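## 4. Equipment and budget

The filing task was the one we costed first. Benvinda Louro wrote the parts list and Sérgio Barreto checked it against the Arriaga price sheet, last updated in December. We had a ceiling of 1558 euros for everything except the robot, which the department already owns.

The task needs a low cabinet with two doors, binders and folders to put in it, and a clear stretch of floor in front. We wanted office furniture of the normal kind, with hinges and shelves left as supplied.
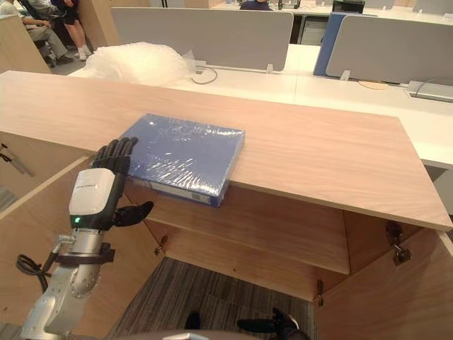 *Work at the cabinet, with the doors open.*

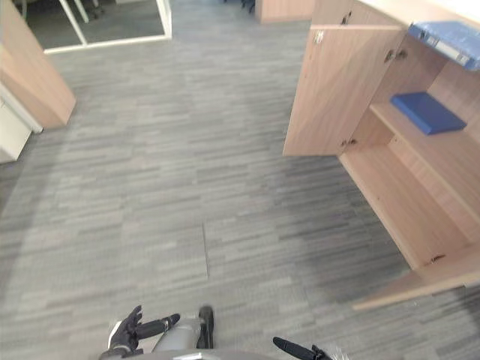
The cabinet from Sandmont cost 277 euros with delivery. Wallum quoted less but could not give a delivery date, so we dropped them. Binders and folders came out of the stationery budget and are not counted here.

The largest item is spare parts for the hands. Mindato sells fingers only in sets, and we have allowed for 2 sets over the year. Sérgio thinks one would do. Benvinda would sooner have the second on the shelf, as the last order took 10 weeks to arrive.

Still to be decided:

- whether to buy a second cabinet with different handles
- who pays for replacement cables
- whether the hand parts need their own service contract

We left training time out of the budget. It should go in the next version, along with the cost of moving the robot between rooms, which the department currently pays for from a separate fund.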